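グリッパおよび手先カメラ比較試験 進捗報告

報告日:2024-05-05
提出先:Nellosard 助成管理室 Nigel Naylor 様
作成:Rusell 自動化評価班 Nazanin Ranjbar
試験担当:Ehsan Rashti、Elias Sfeir

1. 対象範囲
本報告は、助成課題「卓上作業における把持機構と視覚系の比較」のうち、1月以降に実施した作業を対象とする。比較対象は平行開閉式グリッパ(以下P型)と適応型三指グリッパ(以下T型)の2機種、および制御ソフトウェア Dotden の旧版・新版である。アーム本体と作業台は全条件で共通とした。

2. 実施状況
計画した把持試行800回のうち、P型の300回を完了した。T型は取付フランジの再加工が必要となり、着手が27日遅れた。フランジは Shirazi 社から納入済みで、寸法検査も終えている。T型の試行は予備段階にあり、本報告の集計には含めない。
Dotden 新版への移行は完了した。旧版では手先カメラの画像取得と関節角の記録に時刻のずれが生じ、接近動作の終端で位置補正が過大になる例があった。新版では両者に同一の時刻印を付与しており、同様の過大補正は記録されていない。ただし、負荷の高い条件での確認は未了である。

3. P型の結果
失敗は二つの類型に分かれた。第一は、丸く光沢のある小物に対する接触点のずれである。指先が最大径より上に当たると、閉じる途中で対象が押し出される。接近高さを下げると改善するが、指先が天板に接触する危険が増すため、下限値を別途設定した。
第二は、縁の薄い皿状の物体である。天板に置かれた状態では指を差し込む隙間がなく、縁を直接つかむ方式では安定しなかった。皿は当面、把持対象から外し、置き先としてのみ使用する。この変更は Ladan Mohammadi と協議のうえ、試験手順書に反映した。

4. 手先カメラとケーブル
手首部のケーブルについては、旋回角の大きい姿勢で張力がかかり、コネクタ部に負担が生じることが分かった。余長を増やすと張力は下がる一方、たるみが手先カメラの視野に入りやすくなる。固定位置を変えた二案を比較中であり、現時点では根元側で留める案を優先している。
照明については、天板が白いため自動露出が暗い側に振れ、黒い物体の輪郭抽出が不安定になった。露出を固定値に変更し、以後の試行はすべてこの設定で行っている。

5. 作業台の物品配置
配置は、果物の模型、皿、水切りかご、小型オーブントースターを組み合わせたものを基本とする。模型は形状差の大きいものを選び、いちごと、皮の開いたバナナを含めた。オーブンは扉と取っ手を持つ障害物として扱い、扉の開閉は今期の評価項目に含めない。上方からの画像は、物品間の間隔とケーブルの取り回しの確認に用いている。
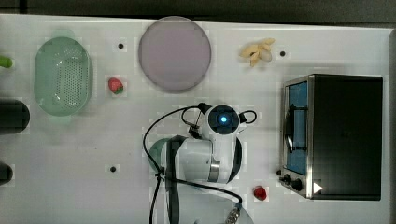

6. 課題と対応
(1)T型の遅れ:夜間の無人試行は安全審査が終わっていないため採用せず、日中の試行枠を増やして対応する。担当は Elias Sfeir とする。
(2)失敗判定の個人差:持ち上げ後に姿勢が崩れた場合の扱いが担当者間で一致していなかった。規定の高さで静止できないものは失敗とする基準に統一し、P型の既存記録を再判定中である。
(3)ケーブル固定:二案の比較結果を受けて治具を製作する。費用は既存の消耗品費で賄えるため、予算の変更申請は行わない。

7. 次期の予定
T型の本試行を開始し、P型の残りと並行して進める。Dotden 新版の負荷試験は Ehsan Rashti が担当し、結果は次回報告に添付する。再判定後のP型の成功率も同時に提出する。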